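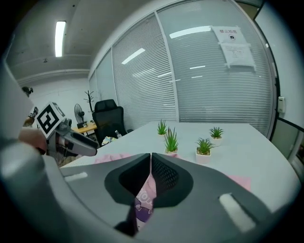 I finally made the plum jam I've been going on about since July, and oh, it set! Eleven jars, lined up on the windowsill, and I keep wandering over to look at them.

Rocío Quezada told me to leave the fruit in the sugar overnight — I'd always skipped that bit — and I used 400 grams less sugar than last year. It's sharper, darker, much more like actual plums (last year's was basically candy). I cooked it hard and fast in two batches and pulled it off the heat at the first wrinkle on the cold plate.

So far I've had it on toast, on yogurt, and on a slice of cheddar at 11 at night, which I recommend to everybody. Next up is pears, if the tree behaves. I still need more lids before Wednesday.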